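# Lideck workshop fills its May target for hand-taught box lids

The people at Lideck have spent a good part of May opening and closing boxes, and they seem to be in pretty good spirits about it. The small Clukthorpe workshop teaches household jobs to robots by doing the jobs by hand, over and over, with a gripper that a person holds and steers, and this month's job was the lid of a glass-topped display box.

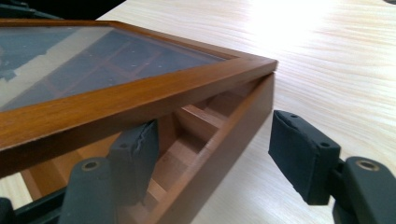
By the end of the month the team had 479 good runs saved, comfortably past the 375 they had promised their partners at Irnov, who will be using them to train an arm of their own. Anyone who has ever fussed with a snug lid while holding a cup of coffee in the other hand will understand why this took a while. You have to get one finger under the rim, bring the lid up without dragging the whole box along the table, and then let it down again gently enough that the glass doesn't rattle - and you have to do it at the speed you'd like the robot to do it, which for most of us is a good deal slower than comes naturally.

New helpers get a morning of practice before anything they do is kept. The workshop says the commonest trouble in the early going is impatience, with people lifting from the middle because that feels strongest, when a spot nearer the corner gives a better view of what the fingers are up to. A run is thrown out if the box slides too far or if the lid drops, and about 700 were recorded in all before the sorting began.

Irnov had first asked for the whole set to be done by remote control, with the operator sitting at a desk and driving an arm through a pair of handles. Lideck tried that too, and still does a little of it most afternoons, but found that folks got the feel of a lid much sooner with the tool right there in their hands. The remote runs will be kept as a separate set, so that Irnov can compare the two ways of teaching once its arm has had a chance to learn from both.

The runs are being checked this week with Stoica, a labeling program the workshop has used since last fall, which marks the moment each lid starts to move and the moment it settles. That part is slow going as well, though at least it can be done sitting down.

Next on the list are drawers, and after those a set of kitchen jars with screw tops, which a few of the regulars are already a bit nervous about. Lideck hopes to record 400 drawer runs before the summer break and is looking for more pairs of hands, left-handers especially. No experience is needed, and the kettle is on from nine in the morning.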